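Multham tenants to get new laundry advice service

Sunday, January 19, 2020
News | Housing and Home

Households in Multham will be able to obtain free advice on washing, drying and the care of clothing from next month, under a scheme approved by the Drallent Housing Association.

The service follows a survey of tenants in which damp caused by indoor drying was the most common complaint during the winter months. Replies were received from 1000 homes across the association's three estates. 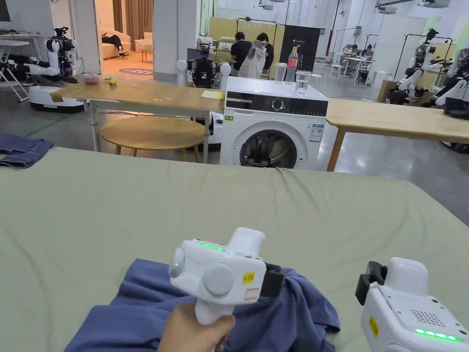
Advisers will visit tenants by appointment and will discuss ventilation, suitable washing temperatures and the cost of running appliances at different times of day. Each visit is expected to last 40 minutes. Tenants will not be charged, and the advice given will have no bearing on their tenancy.

Seon-mi Oh, head of tenant services at the association, said that many residents had asked for practical help. "People told us that they were drying clothes in bedrooms with the windows shut, often to keep the heat in," she said. "We would like to speak to them before mould becomes a repair."

The association will also send a printed guide to 2000 addresses. It covers the reading of care labels, the folding and storage of shirts and bed linen, and the cleaning of door seals and filters. Copies in large print may be requested from the Kang Road office.
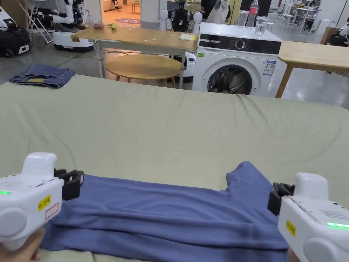

How to apply

Appointments may be booked by telephone or at the Kang Road office, which is open on weekdays from 11 am. Priority will be given to homes with young children and to tenants who have reported damp since September.

Guoqing Feng, who will manage the scheme, said that evening visits would be offered where possible. The service will run for one year, after which the association's board will decide whether to extend it to the Juvov estate.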